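Flirnside, 12/12/2024. The ground-floor dining lounge at the Bornau building is being refitted by the contractor Pasichnyk. The order, placed in May, covers 32 seats and new tables at a cost of 2390 per set.

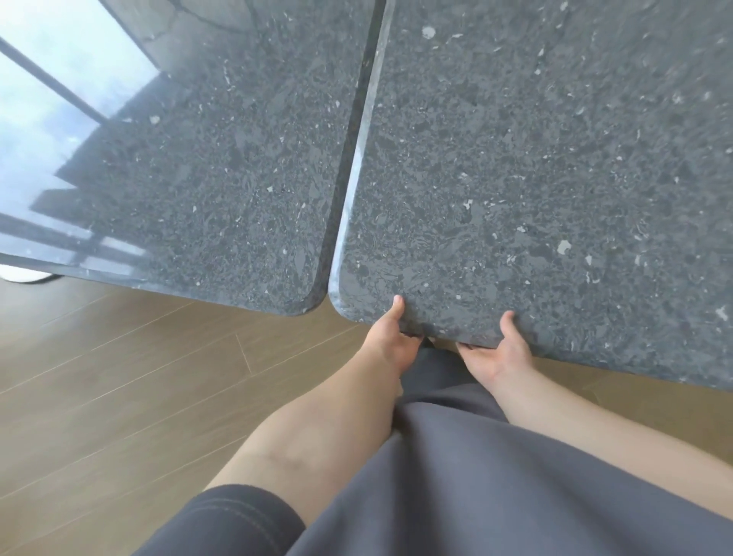
Dark gray speckled tops with rounded corners and a polished finish.

Cream armchairs on thin black metal frames are used with the tables. The wood-look plank floor stays. Edgardo Samonte signed off on the layout.
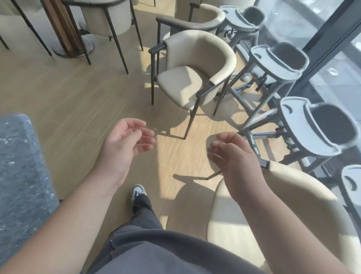

Ramil Manalastas asked in writing whether polished tops will show every scratch after a year of daily lunches, and wanted a matte sample tested first. Pasichnyk will reply by letter.

Cleaning of the carpeted section is billed separately, at 200 per visit.

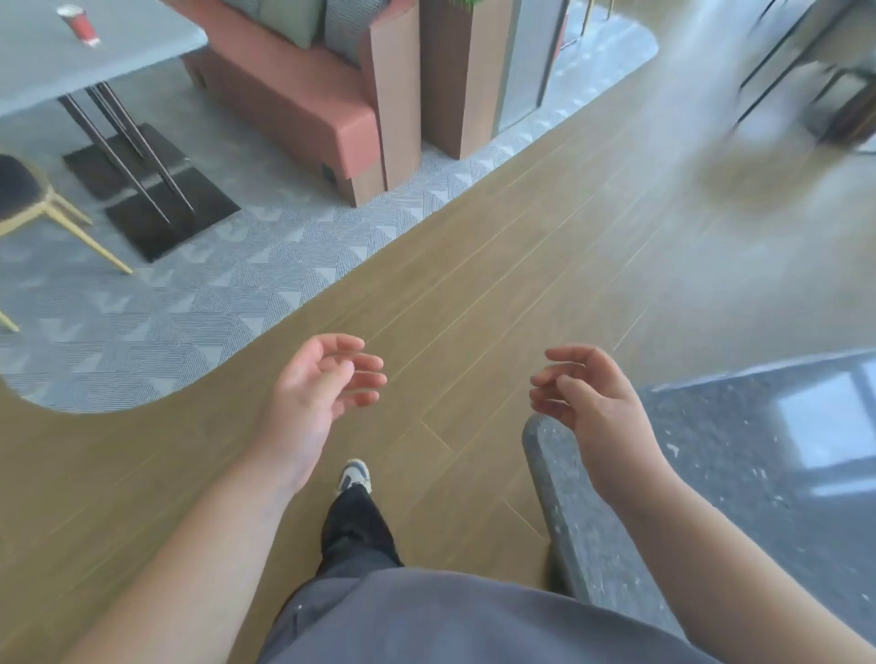
Patterned gray carpet set into the wood floor, with a gray table on it.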